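Open day at Hullaso

I nearly didn't go to this one, as it's 123 miles from home, but Delia Zapata had a spare ticket and I do like a robot. We got there in time for the bag demo, run by Jintana Siriwan, and squeezed in at the front.

Plastic bags are horrible things for a machine, she told us – thin, floppy and never the same shape twice. I'd never given it a thought! She let us watch on the wrist camera's screen, and I stayed glued to it.

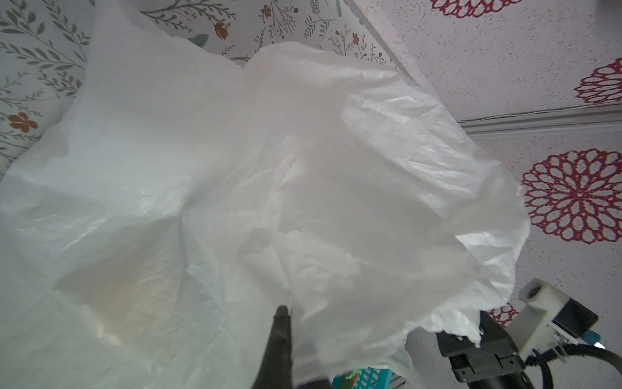 Lunch and the afternoon

Soup and a roll for 6 pounds, very decent. Afterwards Trevor Girard gave a talk on gripper fingers, which went over my head a bit, though Delia filled four pages with notes. We missed the Badow stand completely – it had packed up by three.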